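Guides > Dakus two-arm bench > Household jobs > Laying a place
Last updated: November 3, 2024
By Damián Medrano

4.2 Laying a place

Table setting is still a hard job for the Dakus. Treat this section as a trial, and don't plan a meal around it.

1. Switch on both arms and wait for them to reach the rest position.
2. Put the mat, the fork and the spoon within reach of both grippers.
3. Load the Joltari table job and set the speed to 2.
4. Press Start and keep your hands behind the front ledge.

Fork and spoon on the white surface, with both arms over the bench:

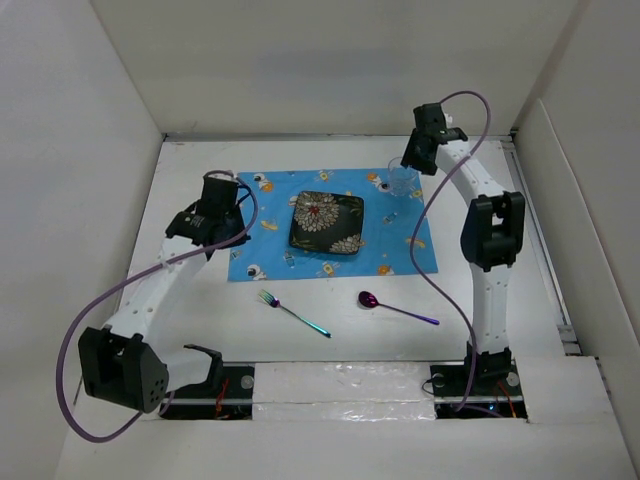
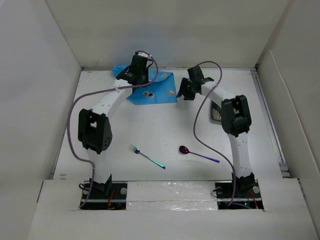 Chiu wrote to say that the arms manage a plate well enough, but that a soft mat still takes longer than doing it by hand, and that a fork lying flat is the thing to practise on. Chiu ran the job 196 times in July and counted 83 without a stop.

Note: a stop is not a fault. Put the dropped item back on the bench and press Resume.

CAUTION: Do not reach between the arms while the job is running. Check that the cables can move freely before each start.

5. When the job ends, press Home and switch off.
6. Save the log. It holds the last 500 runs.

For clearing away, see 4.3. Washing up is not supported, with or without the Hukia gripper pads.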